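PRESS RELEASE
28 Feb 2019

Casuda asks rug sellers to show their working on "washable" claims

Casuda, the household textiles advice service, is today calling on shops and websites to stop describing woven rugs as washable unless they are ready to say how, how often and at what temperature. The call comes with the release of a short report, Washable According to Whom?, which looks at the wording used to sell flat-woven rugs for living rooms, halls and bedrooms.

Casuda read 677 online product listings for the report. Most used the word washable somewhere. Only 19 gave a full set of care instructions that a buyer could read before paying. The rest left it to a label on the underside, a link that led back to the home page, or nothing at all.

"I have been told many times that the customer knows what washable means," said Aino Manninen, who wrote the report. "I don't believe it, and I doubt the sellers do either. Does it mean a machine? A bucket in the garden? A damp cloth on one corner? If you press them you tend to get a different answer from each person who picks up the phone."

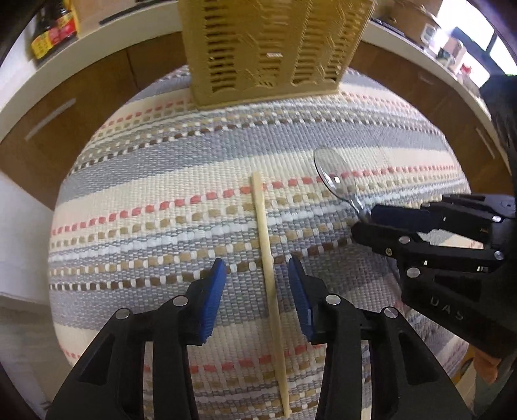
The report is also doubtful about "colourfast", "family friendly" and "easy care". None of these came with a stated test in the listings Casuda read. One seller used "easy care" for a rug whose instructions, once found, asked for specialist cleaning only. Another advised against water, sunlight and vacuum cleaners.

Shrinkage gets a chapter of its own. A rug that loses a little length in the wash may still be perfectly usable, but a buyer who has measured it to fit a hallway ought to hear about it first. Casuda found that complaints on this point were usually met with an offer of money off another rug – which is a strange sort of comfort.

Donnie Matheson, head of advice at Casuda, said the trade's promise to tidy up its own wording should be treated with care. "We heard the same promise last July and the listings look much as they did. I would like to be proved wrong. Until I am, my advice is to ask for the care label in writing and keep the reply."

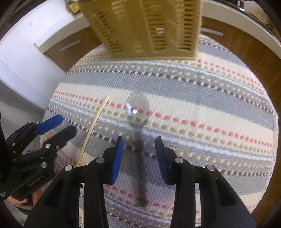

Two retailers, Flollix and Pliltier, replied to Casuda before the report was finished. Flollix said it would review its product pages but gave no date. Pliltier said its customers were "overwhelmingly happy" and pointed to a survey of 3000 buyers. Casuda asked to see the questions and has not yet received them.

Lieselotte Bauerfeind, who checked the report's section on fibres, warned against reading too much into the word natural. "Wool, cotton and jute behave very differently in water," she said. "Putting them all under one cheerful heading helps the seller. I can't see what it does for anyone else."

Casuda does not rank or recommend rugs and takes no payment from sellers. Washable According to Whom? is free to read, and printed copies can be asked for by post.

Press contact: Kalevi Jääskeläinen, Casuda press desk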